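Shelf Availability and Pack Handling Study: Progress Report to Whitlock

Period covered: second reporting period, closing at the end of February
Prepared by: Wouter Peeters, Gevthorpe project office

1. Status

Work is on schedule against the revised plan. Store visits for the period are complete and the records have been entered. One deliverable, the coding guide for refill packs, has moved to the next period for the reasons given in section 4. No change to the budget is requested.

2. Work completed

Field staff recorded 3,383 shelf positions in the laundry and personal wash aisles of the participating stores. Of these, 2,465 have passed the second check and are in the clean file. The remainder are waiting for a second reader. Most of them are in the backlog because the pack variant was not entered in full on the first pass.

Stores were visited in the morning before restocking and again after 4 p.m. The two visits use the same form. Staff record brand, variant, pack type, stated volume, printed price where there is one, and the shelf level. Neighboring products are recorded by category only, except where they sit in the same block as a target product.

Gimetti supplied the revised form at the start of the period. The main change is a separate field for pack type, which was previously combined with volume. Foltex continues to host the data file and ran the monthly backup without incident.

3. Observations on liquid detergent refills

Refill pouches are the hardest group to code correctly. Bottles and cartons normally stand face out and can be read from the aisle. Pouches lean, overlap and hide each other's lower panel, where the machine type is often printed. In several stores pouches for front loading machines stood directly beside others of the same brand in a different color, with no divider between them.

Staff have been told to take one pouch from each block, read the front panel, and return it to the same position. This adds time to each visit but has reduced the number of records sent back. Records made before the instruction took effect will not be corrected from memory. They will be kept in the file with the variant marked as unknown.

Where the price is printed on the pouch it is entered separately from the shelf ticket. The two are not always both present, and the earlier form had room for only one.

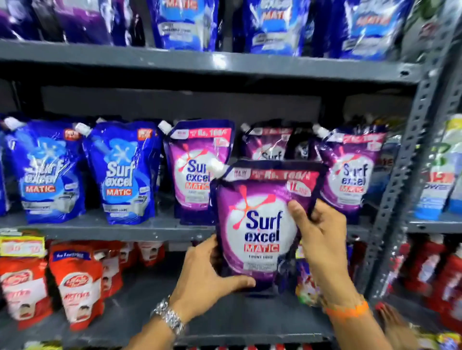

Figure 1. Surf Excel Matic Front Load refill pouch, 1L, printed price Rs. 169/-. Blue and purple Matic pouches share the middle shelf; Lifebuoy soap is on the shelf below.

4. Issues

Color is not a safe basis for coding. The blue and purple pouches in Figure 1 can be told apart at a glance, but two readers working from color alone entered them under one variant in 66 records. All 66 have been pulled and will be recoded from the front panel text. The coding guide is being held until this is done, so that the pouch section does not have to be issued twice.

Shelf level is also entered unevenly. Some staff number from the floor and others from the top - the form did not say which. Levels will be numbered from the floor from now on, and earlier entries will be converted store by store.

5. Next period

- Clear the second check backlog.
- Recode the 66 pulled records and issue the coding guide to all field staff.
- Convert shelf level entries in the existing file.
- Revisit 3 stores where the afternoon visit was missed.

A draft of the pouch section will be sent to Whitlock for comment before the guide is issued. Comments should go to Wouter Peeters at the project office.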